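Breakfast in Bed, Without the Kitchen: Our Guest Room Welcome Plate
Project report, Introduction to Hospitality, Villalba campus

Why we picked this

Our group wanted to know what a small guesthouse could offer guests who arrive late and hungry when the kitchen is already closed. We all had the same memory of getting to a room at 10 at night and finding a packet of crackers! So we decided to design a fruit plate that could be set out right in the room, and we had so much fun with it that we kept going after we had enough for the grade.

What we did

We worked with two room styles, which we named Primedano (plain and white) and Traliteo (colorful and homey). For each one we tried different fruit, different plates and different spots in the room: desk, windowsill, nightstand, bed. Then we put up a survey at the Rarthorpe student center and got 198 answers, way more than we hoped for.

What people told us

Traliteo won easily. People loved the idea of a dark plate against a busy, cheerful bedspread, and a lot of them wrote that it felt like visiting a relative. The bed was also the favorite spot, which surprised us (we had bet on the desk). The main worry was juice on the quilt, and that's fair. Grapes roll, too.

Fruit that needs no knife did best. Tangerines got the most love of anything. Sugarcane was our wild card, and plenty of people had never tasted it, but they were curious and wanted to try. Tomatoes split the room completely. Half our own group still says they belong in a salad.

The Traliteo plate

We went with a round plate and piled everything close together so it looks generous. The tall stick of cane gives it some height, and we really like how the orange in the fruit picks up the orange in the patchwork.
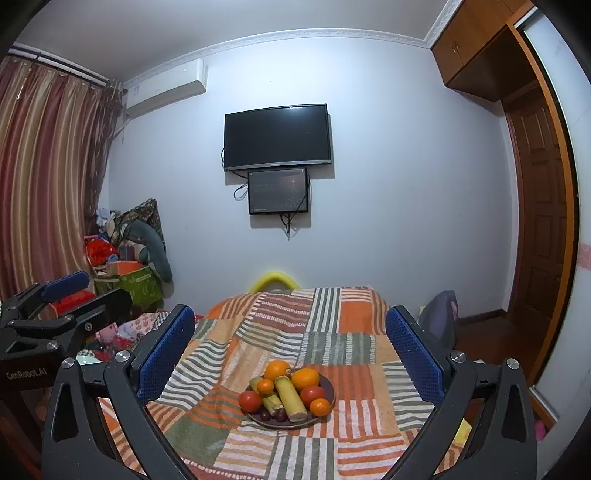
Figure 2. Traliteo plate on the patchwork quilt: oranges, tangerines, tomatoes, grapes and peeled sugarcane.

What we would change

A tray under the plate, first of all. We would also add a napkin and a small bowl for peels, and we'd love to test a winter version with pears.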